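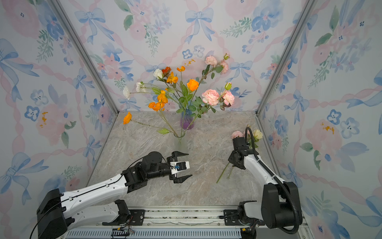

Ticket 3616: right gripper closed on two stems, left gripper open.

Product: Siltance two-arm flower arranging kit, on trial from Treludon
Site: Clomden
Opened: 2020-07-08
Status: open, with supplier

Fault as reported: the right arm picks up two stems when the program calls for one. The log shows error 1245 each time and the run stops. Restarting clears it for a while.

Tried so far:

1. Power off, wait five minutes, home both arms. No change.

2. Checked the wrist view for anything blocking the fingers. Stems were lying loose across the table, and several were already in the vase with the other gripper close behind them.

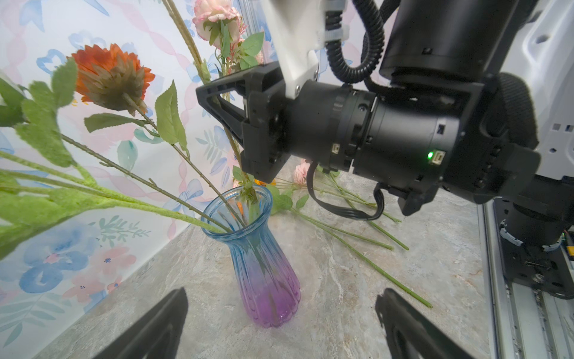 3. Lowered the closing speed to 200 in the grip settings. Fewer double picks, but the error still comes up – mostly with thin stems.

4. Ran a single poppy stem with the right gripper holding it just above the rim of the vase.

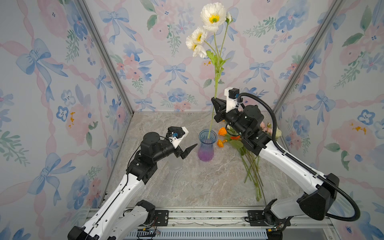
Tawfik Service Notes, Issue 5

Supplier reply: please spread the stems out before each run and send us the full log. Leave the speed at 200 for now. New finger pads can be ordered under the trial agreement – quote the ticket number.

Log sent. Pads requested.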